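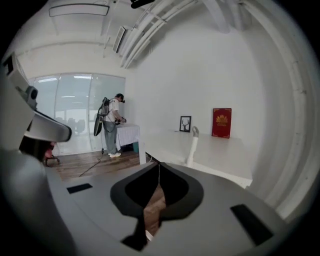 So I finally quit my phone alarm. I know, I know, everyone and their cousin has written a post about getting the phone out of the bedroom, but mine has a sourdough bread angle so bear with me.

Back in March I started baking before work. The bread I like needs to go in the oven at 5:40 if I want to eat a slice of it before I leave, and that means I'm up at 5:15 to get the oven hot. For the first couple of weeks I did this with the phone on the pillow next to me, and what happened every single time was that I'd turn off the alarm, look at one thing, and then it was 5:50 and the dough had slumped over the side of the basket like it had given up on me too.

Ryan Mellor, who I used to share an apartment with and who has opinions about everything (hi Ryan), told me to buy a wind-up clock. He has had the same one since college. It's loud! I stayed on his couch once and I could hear it through the wall all night. I lasted 2 nights with the one he lent me and gave it back in a sock.

What I ended up with is a little Tasitz, the plain one with the dial on the back. No radio, no light show, just a beep that starts soft and gets meaner. The dial is stiff and you have to set it a few minutes early if you want it to go off on time, but you get used to that. I keep it on the dresser so I have to stand up. Standing up is the whole battle for me. Once my feet are on the floor I'm fine.
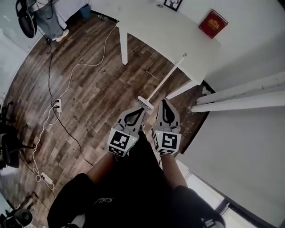 Anyway, the bread. I've been using the flour from Alcaraz, the small shop past the post office, and it drinks way more water than the supermarket stuff. If you're switching over, hold back a little flour the first time and see how it feels, don't just dump it all in like I did. My first loaf with it was a brick. I ate it, toasted, with a lot of butter, but it was a brick. Now I do:

500 g flour
380 g water, a bit more if the dough feels tight
100 g starter, fed the night before
10 g salt

Mix it after lunch (I'm home by then, lucky me), fold it whenever I walk past the kitchen, shape it after dinner and put it in the fridge overnight. I used to set timers for the folds and I've stopped. It gets four folds some days and three on others and I can't taste the difference. Maybe you can! Maximiliano Ibarra swears he can, but he also swears he can tell which side of the oven a cookie came from, so.

The starter is called Nenenum, which was my niece's contribution when she was two and trying to say something else, we never worked out what. It lives on top of the fridge in an old pickle jar. It smells like apples when it's happy and like nail polish remover when I've been ignoring it, and it bounces back after one or two feedings either way. I was so scared of killing it in the beginning. I left it in the fridge for about 6 weeks last summer and it came back, gray liquid on top and everything. Pour that off or stir it in, I've done both.

One more thing on the oven, because a few of you asked after the last post. I bake in a heavy pot with the lid on for 25 minutes and then lid off until it's as dark as I can stand. I was using the Skorkeck pot that my aunt passed on to me, but the knob on the lid came loose and I've been lifting it with a fork and an oven mitt and a lot of swearing. I need to find a screw that fits. The hardware store had one that was almost right, which is the worst kind of right. If you have one of these pots and you've replaced the knob, please tell me what size you used.

Oh, and the mornings themselves! I like them now. I didn't think I would. The street is quiet and the guy across the way walks his enormous dog in a bathrobe (the guy's in the bathrobe), and I drink my coffee standing at the stove waiting for the lid to come off. I do still look at my phone, just later, at the kitchen table, with crumbs all over it. My step counter told me I'd done 3730 steps before nine the other day and I'd mostly been walking between the oven and the window.

I'm going to try a rye next. Maximiliano gave me half a bag that he bought for crackers and never opened again. I've read that it's sticky and you basically pour it into a loaf pan and leave it alone until the next day, and I'm terrible at leaving bread alone, so we'll see how much of it makes it to the next day. If you've got a rye recipe that works in a regular old loaf pan, leave it in the comments and I'll give it a go this weekend.

Contact | Copyright, all rights reserved | Back to top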